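Sample size for a knowledge and attitude survey on cataract surgery

Asked by Anastasia Lazaridis in Study design. 2 answers.

I am planning a cross-sectional survey of adults over 50 attending outpatient clinics at the Grellari district hospital. The main outcome is willingness to accept cataract surgery if it is advised. I have found no earlier figure for our district, so I put the expected proportion at 50%. The hospital statistician gave me 443 as the target, but the usual formula gives me 385. Where does the difference come from, and may I report the smaller number if recruitment is slow?

Answer by Filippos Moschos

385 is fine. Everyone uses it. Put the formula in the methods section and move on.

Answer by Theano Manolakis

The formula is n = z² × p × (1 − p) / d². With z = 1.96, p = 0.5 and d = 0.05 you get 384.16, rounded up to 385. That is the number of completed questionnaires. It makes no allowance for refusals or unusable forms. Adding 15% gives 385 × 1.15 = 442.75, rounded up to 443, so I would expect your statistician has done this. Ask for the percentage and state it in the protocol.

Strictly, an allowance for 15% non-response should divide by 0.85, giving 453. Both methods appear in print. Say which one you used.

The previous answer leaves out two points.

1. If you sample by clinic, people within a clinic tend to answer alike and you need a design effect. A value of 2 would double the base figure before the allowance is applied.

2. The target is set before data collection. If you finish short of it, report the number approached, the number completed and the wider confidence interval. Do not rewrite the calculation afterwards.

Pilot the form on a small group first and leave those people out of the main analysis. Check that "willing" has one meaning to all of them. In our August pilot several people read it as "willing to pay".

Artificial roses and hydrangeas on a white table:

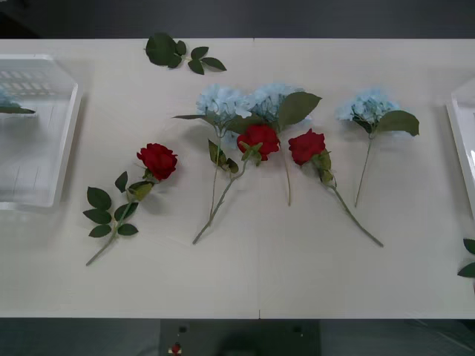
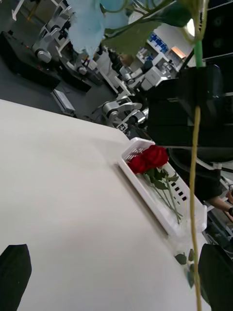
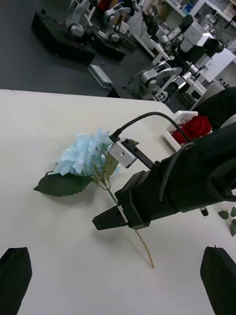
For the knowledge score, fix the cut-off in advance too. If you have 6 items, decide before the first interview how many correct answers count as adequate, and give the full distribution of scores in a table as well. Dichotomising at the median makes your result hard to compare with anyone else's.

Comment by Anastasia Lazaridis: Thank you. The percentage was 15. We are sampling by clinic, so I will go back to him about the design effect.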